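Home | Topics A–Z | Household | Tableware | Recent changes

Serving tray

Print this page | E-mail this article

A serving tray is a shallow platform with a raised edge, used to carry food, drink and tableware. It differs from a platter, on which food is laid directly, and from a salver, a flat metal plate without handles.

Form

Most trays are rectangular, round or oval. The rim stops items sliding off when the tray is tilted and stiffens the base against bending. A low rim makes it easier to lift cups from the side; a deep one suits outdoor use. Handles may be cut through the rim, fixed on top of it or left out. Rounded corners are simpler to wipe clean than square ones and chip less readily.

Materials

Solid wood trays are prone to warping if the base is made from a single wide board. Makers therefore use thin layers glued with the grain crossed, or set the base loosely in a groove so that it can swell and shrink. Metal trays are durable but noisy. Plastic trays, moulded in one piece, are common in canteens.

Surface finish

Wood trays are oiled, waxed or varnished. Oil is easily renewed but gives little protection against hot cups. Varnish resists spills — though it scratches, and a damaged coat must usually be sanded back before a new one is applied. Wood-grain patterns may also be printed on paper or film and sealed under a clear layer. A glossy surface shows the pattern strongly but offers less grip than a matt one, and some trays for table service are lined with cork or rubber.

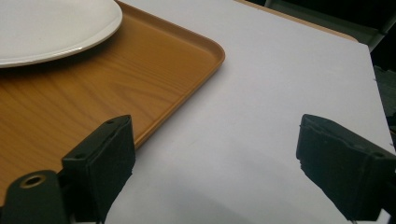 Rectangular serving tray with a wood-grain finish and low raised rim.

Tritthorpe pattern

The Tritthorpe pattern is a rectangular tray with two cut handles, first made by the Kouris workshop to a drawing by Spyros Mitsotakis-Vlachou. The first batch was of 300 trays. Later production moved to Kumudley, where the base was built up from four layers and output reached 2,000 trays a year.

See also: Butler's tray; Salver; Tea trolley

Last edited 22 July 2020 | Contact | Copyright Aveo Reference | Back to top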